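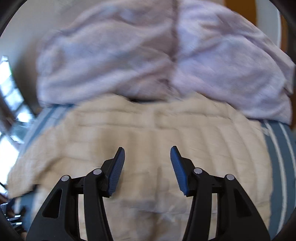

ふとんのひみつ　キルトはなぜあったかい?

朝、ふとんから出たくない! そんな日、ありますよね。十月になって空気がひんやりしてくると、ふとんの中はもう天国です。でも、ちょっと考えてみてください。ふとんには電気もガスもつながっていません。どうしてあんなにあたたかいのでしょう?

じつは、熱を出しているのは、みなさんの体なんです! 人の体はねむっている間も、ずっと熱を出しています。ふとんの仕事は、その熱をにがさないこと。そこで大かつやくするのが「空気」です。

空気は、じっと動かないでいると、熱をとても伝えにくい性質をもっています。毛布やわたの中には、細いせんいがからみあって、小さなすきまがたくさんあります。そこに入った空気は動きにくいので、体の熱が外へにげにくくなるのです。

ぬい目にも意味がある!

キルトの毛布をさわったことはありますか? 表の布とうらの布の間にわたをはさんで、いっしょにぬいあわせたものを「キルト」といいます。ぬってあるところはへこんで、その間はぷっくり。指でなぞると、でこぼこして気持ちがいいんですよ。

このぬい目、かざりのためだけではありません。もしぬい目がなかったら、中のわたがだんだん片方によってしまいます。わたの少ないところは、すうすうして寒い! ぬい目でわたをおさえておくと、どこもふっくらしたままでいられます。四角い形、ひし形、波の形と、もようもいろいろ。おうちのキルトはどんな形かな?

重ねると、もっとあったかい

シーツの上に毛布、その上にかけぶとん。何まいも重ねると、布と布の間にも空気の層ができます。暑くなったら一まいぬげばいいので、とても便利! 服の重ね着と同じですね。

やってみよう「ぬるま湯くらべ」

用意するもの:同じコップを二つ、タオル、温度計、ぬるま湯
一　二つのコップに、同じ量のぬるま湯を入れます。
二　片方だけ、まわりをタオルでくるみます。
三　10分たったら、両方の温度をはかってノートに書きます。
四　もう10分待って、またはかります。

お湯を入れるところは、おとなの人といっしょにやってね。タオルを二重にまいたらどうなるか、ぎゅっときつくまいたらどうなるか、予想してからためすと、わくわくしますよ!

朝のふとんは、ちょっと広げておこう

ねている間に、人はあせをかきます。起きてすぐにきちんとたたむと、しめり気が中にこもってしまいます。かけぶとんをめくって、しばらく風を通しましょう。顔をあらって、朝ごはんを食べて、それから整えればだいじょうぶ。シーツのしわは、角を持ってぴんと引っぱるときれいにのびます。

文・カチア・アギアル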